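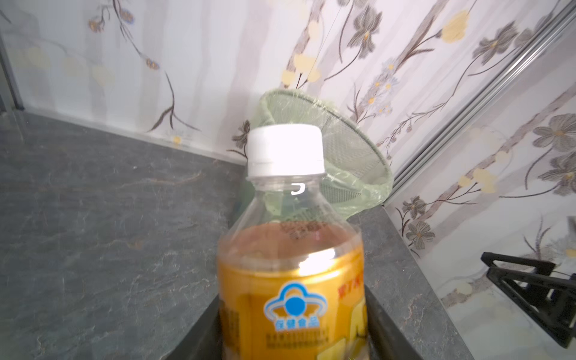
Torker has a wrist now! I've been chipping away at this arm since October, mostly on the kitchen counter after dinner, and last night the last joint went in and stayed in. Six joints, two of them printed twice (the first pair cracked along the layer lines).

The gripper is the part I'm proudest of. I'd been using hard fingers, and anything smooth just slid out. Ningsih Raju from the Plinel workshop told me to try silicone pads over a springy core, so I cast a set in her molds — almost 300 grams of silicone, most of it now stuck to my apron — and the difference in how they close is lovely. They wrap a little before they squeeze.

Bottles are my test object for now. They're round and slippery, and the weight moves around inside while you lift, so they show up every lazy bit of tuning. I've set the closing speed to 20 percent and I'll creep it up from there.

Next job is the cable run through the elbow. If anyone has a neat way to do that, please write!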